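Lellisari Children's Book Circle
Minutes of the program meeting
Thursday, May 14, 2026, Vanags Room

Present: Dorothy Heywood (chair), Lizelle Ngcobo, Lauri Aaltonen, Salma Younis (minutes)
Apologies: Yurani Llanos

1. Previous minutes
Accepted with one correction: under item 3, "translated novels" should read "translated picture books".

2. Picture book award – eligibility
Lizelle tabled the revised rules. The upper limit for text in the picture book category stays at 1,000 words, excluding author's notes and endpapers. Wordless books remain eligible. Reissues with new illustrations will be considered only if every spread has been redrawn.
Moved Lizelle, seconded Lauri. Carried.

3. Illustration display
Lauri reported on the loan of original artwork from Wesel. Works on paper are to be hung away from the north windows, with light levels set by the lender. The labels will give the medium, year and colour process. Dorothy asked that the preliminary sketches hang beside the finished pages – agreed.
Action: Lauri to send the hanging plan to Wesel.

4. Reading list
The list for ages five to eight was reviewed. Two titles are out of print and will be removed. Salma proposed grouping the remainder by theme, with night-time stories and journeys listed first. Lizelle preferred author order for ease of shelving. Theme order adopted, with an author index at the back.
Action: Salma to circulate the draft in May.

5. Printing
The Arnska quote covers 4,000 copies of the reading list, saddle-stitched, with a colour cover. Accepted. Proofs are to be checked by 2 members before release.

6. Other business
Yurani's written note on bilingual storytime was received. Held over until she can attend.

Meeting closed at the end of item 6. Next date to be set by email.

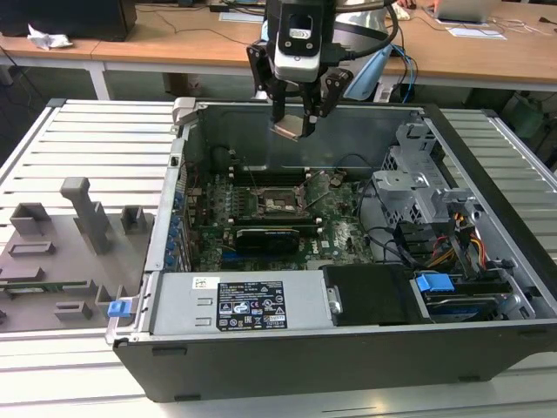
Actions carried forward
Dorothy – reply to the author visit enquiry.
Lizelle – post the award rules.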